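Ralto Bench Board (used server motherboard for practice)

Item 141
Condition: used, sold for practice and parts
Price: $50
Shipping: $18 flat, anywhere we ship

I get asked for these more than almost anything else in the shop, so I finally gave them a page of their own. The Bench Board is a plain old green server motherboard, pulled from a retired machine, cleaned up and sold with a processor sitting in the socket. It won't be the heart of your next build (please don't try!). It's for learning on, and for messing up on, without that sick feeling you get when the board you just bent a pin on was the one you needed on the weekend.

I started keeping a couple of these around for myself back when I was teaching my own hands to do socket work. Server sockets are a different animal from the one in your home desktop. The chip is bigger, the frame is stiffer, and the levers push back harder than you think they should. The first time I closed one I stopped halfway, sure that I was about to crack something. I wasn't. They're just like that, and you only get used to it by doing it over and over on a board you don't care about.

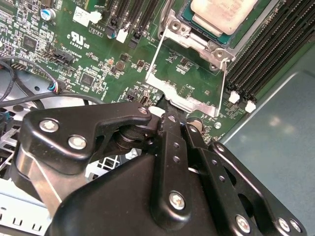 So that's the part I'd spend your time on first, the socket and its two wire levers. Work them slowly. Press down a little and out a little to get each one off its catch, then let it come up under your thumb so it doesn't snap back at you. Lift the frame, take the processor by its edges, and set it down somewhere clean with the lid facing up. Then put it all back. Do that a few dozen times and you'll stop holding your breath, I promise.

The lid is also great for paste practice. Put some on, mount a cooler if you have one that fits, pull it off again and see how it spread. I wipe mine down with alcohol and a lint-free cloth, and I've never had one complain.

What you get
One server motherboard with the socket frame and levers in place
One processor, already seated
One anti-static bag
A printed card with my notes on handling the socket

What you don't get
Memory, cooler, power supply, or any promise that the thing boots. Some do. I don't test for it, and I'd be charging more if I did.

A few things people write to me about

The boards come out of mixed lots, so the layout changes from batch to batch. If you need two that match (for a class, say), put that in the order notes and I'll dig through the shelf for you. I usually can.

Scuffs on the metal are normal. So is a bit of old paste in the corners that I couldn't get to with a swab.

Yes, it fits the Mirard bench tray, the large one. It hangs over the small one by a good bit and I wouldn't use it that way.

If you want something with the memory slots already filled, look at the Qiu kit instead. It costs more and it's a nicer thing to learn on if you're going the whole way through a teardown.

Returns are fine within 2 weeks, as long as it comes back with the processor and the levers still attached. Orders go out from the Drarnard workshop, packed in way too much foam.

Page updated September 2019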